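Section 3: Finding a Home for Your Brovis Home Hub

Before you plug anything in, we'd like you to spend a few minutes thinking about where the hub is going to live. It's tempting to set it down on the first bare spot you come across (we've all done it, and some of us are still stepping over the cable), but a hub that starts out in a good place will give you far less trouble later on. Put the kettle on and take a walk around the house with this page in your hand.

Choosing the spot

1. Pick a room near the middle of your home. In a long, narrow house, a hallway shelf often does better than the living room.

2. Look for a flat, steady surface at about waist height or higher. The floor is a poor choice, especially if you have pets or a keen vacuum cleaner.

3. Keep the hub at least 3 feet away from microwave ovens, fish tanks, and large mirrors.

4. Check that the power cord reaches the outlet with a little slack left over. If it doesn't, move the hub closer. Please don't stretch the cord!

CAUTION: Never run a cord under a rug or through a door that closes on it. A pinched cord can overheat.

Laying out the cords

Lay everything out loosely before you tidy it up. Let each cord follow a gentle curve, and leave the twist ties off until you're happy with the whole arrangement, or you'll be undoing them again (and again).
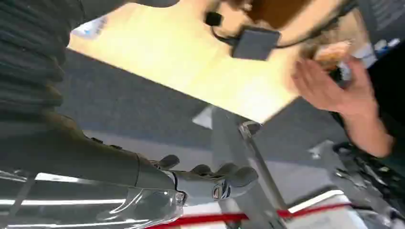
Cords laid in easy curves on a tabletop.

5. Push each plug in until it sits snugly. You shouldn't need much force. If a plug won't go in, turn it over and try once more.

6. Switch on the outlet and wait 2 minutes. The light on the front will blink white and then turn steady green. It's fine if it blinks a few extra times on the very first start.

7. Once the light is green, walk to the farthest room with your phone and open the Brovis app. Two bars or more on the signal page is plenty for everyday use.

NOTE: Eirlys Gwilliam on our Fodham help desk suggests trying the hub in two different spots before you settle on one. Moving it even a foot or two can bring a sleepy back bedroom to life.

If the light stays red

Unplug the hub, count slowly to 11, and plug it back in. Should the light still be red after that, write down error code 466 if the app shows it, and turn to Section 8, where Atieno Mutiso has put together a very patient guide to starting over from scratch.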